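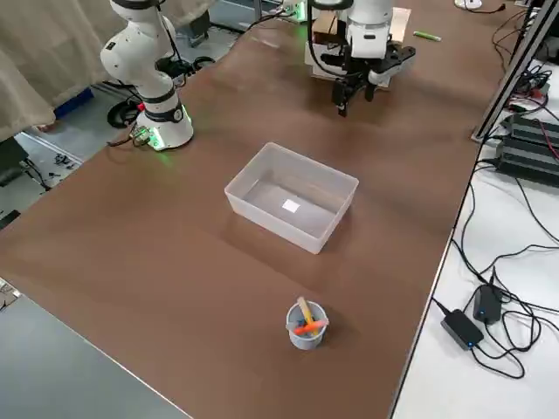
Cornlow's old bell tower is open to visitors again! After a long winter behind scaffolding, the stairs have been mended and all 482 pieces of stained glass in the west window are back in place. The climb is steep, but the view runs right across the rooftops to Stadgate and the estuary, and on a clear morning it's glorious. A record 3,082 people came up last July. Doors open at 10am, and the last climb is at 4pm. Wear flat shoes.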